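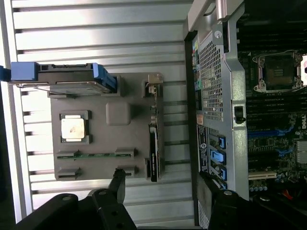 gray practice board on the left, open Dell on the right

pelthorpe_pete
Finally got the printed practice board out next to the old Dell. I'm putting together an evening for beginners in February and want people to learn where the CPU, memory and cards go before they touch the real thing. So far I've only got one memory stick on the fake board, in the upper pair of slots. Is it worth filling the lower pair too?

Kandlow49
Love this!! The blue handle on the drive carrier is a nice touch too, beginners can never find the release on those. I'd fill the slots, people need to feel how hard you have to push.

hrutherford
Gonna disagree. Printed clips don't feel like real ones, and I say that having snapped two of mine. Use it for the layout and then let them do memory in the Dell. Also is the socket in the Dell meant to be open like that? I'd want a cover over those pins before a roomful of people leans over it.

pelthorpe_pete
Good point Hemi, I've got a cover in a drawer somewhere. The Dell is a parts machine – I paid $49 for it – but I'd still like it to boot again one day.

olmedo
What did the print cost you? I got quoted $119 for a board that size and walked away.

pelthorpe_pete
Roughly 300 grams of gray filament and a lot of sanding. No idea on power.

Kandlow49
Still say fill the slots lol. Clips are cheap, print spares.

hrutherford
Spares, sure. And wipe that heat spreader, the smudge is bugging me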